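Workshop notebook, Alwood bench
January, started 7:40 in the morning

Print this page | E-mail this page

Glue tests for the Engebretsen chairs, second round
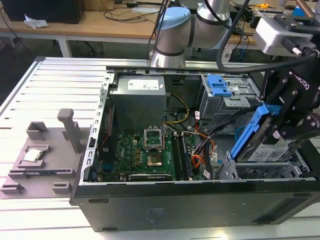 The first round of joints was glued with the hide glue we mixed in December, and I was not satisfied with it. Four of the test pieces opened with hand pressure only. I think now the glue was too old, or I heated it too many times. In the old notes I see that the same pot was warmed on five different mornings. So for this round I made fresh glue, and I wrote down everything.

Recipe: dry glue soaked overnight in cold water, two parts of water to one part of glue by weight. In the morning it was swollen and soft, no hard grains left. Warmed in the water bath to 60 degrees and kept there. It must not boil. I put the lid on between the joints, otherwise a skin comes on top and I lose time removing it.

Test pieces: 26 in total, all beech, cut from the same board as the spare chair rails. Half of them have the old glue scraped off with a cabinet scraper only. The other half were scraped and then washed with warm water and a stiff brush, and left to dry two days. The question is if the washing is worth the trouble, as there are many joints in these chairs and the washing is slow work.

Clamping: 18 hours for all pieces, overnight, heater on low. The shop was colder than I like in the early morning. I had put the wood near the heater for an hour before gluing, so it was warm to the hand.

Results, pulled on the lever with the spring scale, reading in newtons at the end of the arm:

Scraped only, best piece: 800
Scraped and washed, best piece: 842

The difference between the best pieces is small, but the washed ones are much more even between them. Among the scraped pieces there were three that failed early, and on all three I could see a dark shiny patch in the break where the old glue was still sitting in the pores. On the washed pieces the break went mostly through the wood.

So I will wash. For the back legs at least, where the load is. For the small stretchers I am not decided. If somebody has an opinion, please write it under this entry in pencil.

Other things from the same day:

The Hurkov clamps are slipping again when they are fully tightened. I cleaned the bars with spirit and it was better for two, but the long one still creeps. Please don't use it for the seat frames.

The colour of the new beech is too pale beside the old rails. I tried weak tea, two coats, and it came close but a little grey. Next time I try stronger tea and only one coat. The sample stick is on the shelf above the sink, with the numbers on the back side.

We are low on dry glue, there is enough for maybe one more pot. I asked Clustach for the price of the bigger bag and wait for the answer. The finer grain, please, if another person orders before me. The coarse one needs more soaking and I had lumps with it.

Still to do: re-cut the two tenons that are loose, wash the back legs of chairs one and two, make new corner blocks for chair three.

Print this page | E-mail this page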